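3.2 Textile stock and circulation

The linen pool operated by Koltum supplies 44 guesthouses and small clinics in the Piltby district. Each site receives clean articles twice a week and returns soiled ones in the same vehicle. Sheets and pillowcases account for most of the weight, but towels and small cloths account for most of the losses, and the analysis is limited to those two classes. At the start of the study the pool held 1,411 articles in these classes, all of them pale blue and bought from a single supplier, Hviid.

Terry articles were treated separately from flat-woven ones. Looped pile holds more water after extraction, takes longer in the dryer, and catches on rough cart edges. Pulled loops were recorded as damage only when a row was visibly broken over a length greater than the width of a thumb. 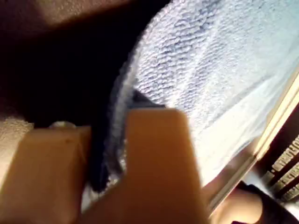

3.3 Recording of returns

Every article was entered at three points: on leaving the laundry, on return, and after inspection. Entries were made by hand in September and moved to the Womness stock ledger after that. The change of method did not affect the definition of a loss. An article was counted as lost when it had missed 20 consecutive delivery rounds, and it was restored to the stock if it turned up later.

Late returns were a larger problem than expected. Guesthouses tend to keep a private reserve, usually on a shelf near the rooms, and the reserve grows during busy weeks. Such articles are not lost in any practical sense, but the laundry cannot wash or issue them, and replacement orders are placed as if they were gone. Clinics showed less of this behavior, probably because their storage is inspected. 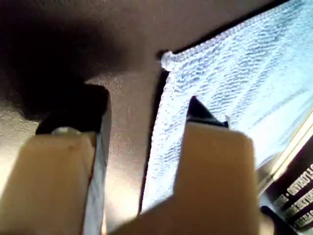
Inspection followed a fixed order: stains first, then edges, then the body of the cloth. Articles with a stain that survived a second wash were downgraded to cleaning use and left the pool. Edge damage was repaired once. Liv Lindholm trained the inspection staff and rechecked a sample from each round; disagreement between her grading and theirs was confined to faint stains near the hem – a known weak point of the grading scale.

3.4 Folding and shelf count

Folded articles are counted by stack height at most sites, so the fold has a direct effect on the count. Two folds were in use at the start of the study. Sites that folded in halves produced taller, less even stacks than sites that folded in thirds, and their counts were more often wrong. A written standard was issued to all sites, starting from the cloth laid out flat.

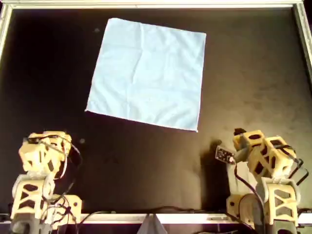
Figure 4. Light blue cloth laid flat, with creases visible.

Compliance with the standard was checked during ordinary deliveries. Drivers noted the fold on the top article of each stack and nothing else, which kept the check short but left the lower articles unexamined. A total of 188 stack checks were completed. Where the standard was followed, the shelf count and the ledger agreed more closely for flat-woven cloths than for terry towels, whose thickness varies with the number of washes.
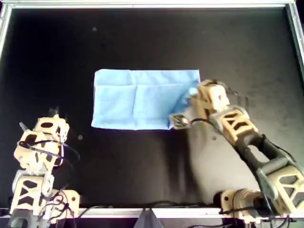 The remaining difference is attributed to mixed stacks. Several guesthouses store hand towels and napkins together, and a driver reading stack height has no means of separating the two. We did not correct for this. The loss rates in Section 4 should therefore be read as upper limits for napkins, while those for terry towels are affected only at sites without divided shelving.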